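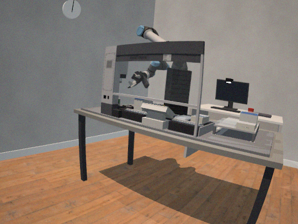

4. Setting up the Altar cell

Do this section after the table has been leveled and before the first dry run. Allow about two hours.

CAUTION: The arm can swing over the top of the enclosure. Stay clear of the crossbeam whenever arm power is on, and keep the red button by the keyboard within reach of whoever is driving.

4.1 Homing the arm

1. Clear all loose labware from the deck.
2. Turn on the enclosure at the side housing and wait for the deck to finish its self-test.
3. On the workstation, open Okus and select profile 781.
4. Set arm speed to 20 percent. Do not raise it until 4.3 is complete.
5. Press Home. The arm folds back over the enclosure roof and stops.

Note: If Okus reports a joint limit during homing, release the brakes and move the upper link by hand — two people, one supporting the wrist. Then repeat step 5.

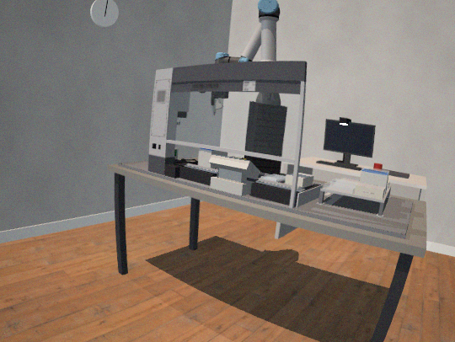
Figure 4-2. Altar cell with the arm over the enclosure roof.

4.2 Teaching the deck positions

1. Fit the black tray holders at the left of the deck. Press each one down at all four corners.
2. Jog the gripper to the first holder and stop 18 mm above it.
3. Lower in single steps until the fingers are level with the tray edge. Save the point.
4. Repeat for the remaining holders, working left to right.
5. Teach the center instrument last. Approach it from directly above, never from the side.

CAUTION: The crossbar at the front of the enclosure is not in the collision map supplied with Urlow controllers. Add it before teaching any point near the front edge.

4.3 Checking

1. Run the Huaranga test routine with no labware loaded.
2. Watch the gripper at every point. If it touches a holder, stop and teach that point again.
3. Save the profile under a new number — the factory profile is overwritten at each update.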